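Fóruns > Trabalho e Oficina > Linha de montagem > Braços na bancada: quem já passou por isso?

Braços na bancada: quem já passou por isso?

mansarda_77
10 de novembro de 2018
Malta, preciso de desabafar e de conselhos. Trabalho na Pineo, na parte da embalagem de ferragens (suportes, esquadros, dobradiças, essas coisas), e desde fevereiro temos dois braços numa das bancadas. A peça entra na caixa, a caixa segue, e eu passei de embaladora a... nem sei bem o quê. Arrumo as peças no pano, vejo se a garra pegou direito, carrego no botão quando aquilo encrava. As costas agradecem, isso não nego! Mas chego ao fim do turno com a cabeça mais cansada do que quando fazia tudo à mão. Alguém sente o mesmo?

torno_e_meio
Sinto e assino por baixo. Na Mansilla foi igual. Antes embalava e ia conversando com a colega do lado, agora estou a olhar para uma máquina à espera que ela falhe. O cansaço é outro, é de estar atento sem fazer nada.

paulada
Desculpem lá mas isto é queixarem-se de barriga cheia. Eu fiz embalagem manual nove anos e tenho um pulso que já não dobra como deve ser. Se me tivessem posto um braço daqueles à frente aos trinta, dava-lhe um beijo.

mansarda_77
paulada, eu disse que as costas agradecem :) não estou a pedir para tirarem aquilo. O que me chateia é que ninguém mexeu na categoria nem no ordenado. Continuo na folha como embaladora e faço afinação, faço registo de erros, faço a troca dos dedos da garra.

ze_das_caixas
E os números? Aqui fala-se sempre de sensações e depois vai-se a ver e a coisa nem produz.

mansarda_77
No último turno em que apontei tudo foram 131 caixas na bancada dos braços e 98 na manual ao lado, mesma peça. Mas a manual tem uma pessoa e a outra tem-me a mim E os braços, por isso façam as contas como quiserem. Paragens foram 3, todas com a peça atravessada.

ze_das_caixas
Ora aí está, esperava mais diferença. Por esse ganho não sei se comprava a traquitana.

torno_e_meio
Depende da peça, zé. Com esquadros em L é uma chatice porque eles caem de qualquer maneira e se a garra lhes pega pelo recorte já não entram direitos. Nós na Mansilla acabámos por pôr as peças sempre viradas para o mesmo lado e as paragens baixaram muito. Quem as vira? Pois, nós.

gavetao
Entro na conversa do lado contrário, sou da manutenção. Na Gison meteram isto há mais tempo e quem estava na embalagem fez formação e mudou de categoria. Foi preciso insistir, mas saiu. Mansarda, pede por escrito a descrição das tuas funções actuais e compara com a antiga. Faz isso antes da avaliação anual, depois é tarde.

paulada
Isso é bonito na Gison. Na maioria dos sítios pedes por escrito e ficas marcado. E outra coisa, formação de quê? Duas manhãs a ver slides?

gavetao
Foram bem mais do que duas manhãs, e com a mão na máquina. Não digo que seja assim em todo o lado. Mas ficar calado também nunca subiu ninguém de categoria, paulada.

mansarda_77
gavetao, obrigada, vou fazer isso. A nossa chefia usa o Listlow para as tarefas e está lá tudo o que faço, com o meu nome à frente. Fui contar ontem à noite, por teimosia: 2.885 entradas minhas, e só uma parte é embalar. O resto é braço, braço, braço. Imprimo ou levo no telemóvel?

gavetao
Imprime. E separa por tipo de tarefa, senão ninguém lê.

ze_das_caixas
2.885?? Retiro o que disse sobre as sensações, essa gosta de números.

torno_e_meio
Ahah. Mansarda, uma pergunta prática: usam tabuleiro ou caixa mesmo? E o pano preto é para quê, para a câmara ver melhor a peça? Nós temos a chapa à vista e com a luz da tarde aquilo é um desespero.

mansarda_77
Caixa mesmo, de cartão, sem tampa e baixinha, que as altas davam problemas no pulso do braço. O pano já veio com a instalação e eu acho que é por causa dos reflexos, sim, mas ninguém me explicou. Faz é pregas e tenho de andar sempre a esticá-lo. Deixo-vos a bancada, para verem do que falo:
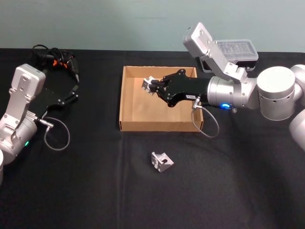
O braço da direita com um esquadro na caixa, o outro esquadro à espera no pano

Contacto | Regras do fórum | © Fóruns Trabalho e Oficina | Voltar ao topo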